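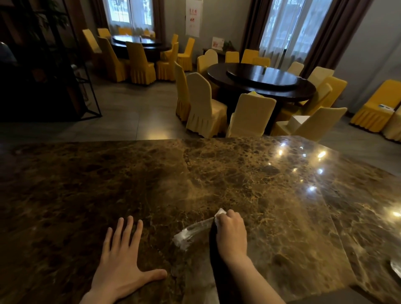 November, late. Slept badly, up at 3 with the wind. Victor called before breakfast, the bus from Manano is running again so he's coming after all – staying till the end of the month maybe. Need sheets. Need to find the other pillow.

Paid the electric, 237, more than I wanted. Wrote to Elibariki about the choir music, still no anwser from him. Altos are a mess without the second page.

Soup for lunch, the last of the squash. Wiped down the counter, then sat and did nothing for a good while. Knee bad on the stairs again. Mom would have been 70 this month. Meant to call my sister and then it was dark.

Tomorow: bank, stamps, onions, call her early.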